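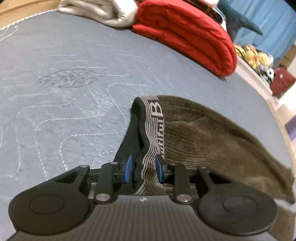 Gukison Opens Spring Weather Station Network to the Public

April 2018
By Hipólito Figueroa

Gukison has opened its network of 32 backyard weather stations to anyone who wants to follow the season day by day. Readings from the Grarno valley and the hills above Pruvost are now free to view online.

The stations record temperature, rainfall and wind every hour. In March the network logged 147 hours below freezing at Pruvost, which sits at 437 feet – the highest site on the list.

Gardeners can sign up for a frost notice by email. Notices go out by 4 p.m. when a freeze is expected overnight. The service covers Grarno, Pruvost and Tavenent, and 343 households have signed up so far.

Two more stations will be added near Tavenent before summer.

Comments

marlowe_k: Does the frost email work for the east side of Tavenent? We're always colder than town.

Bev T.: Signed up last week. Covered the peas just in time.

dusty boots: Please add soil temperature.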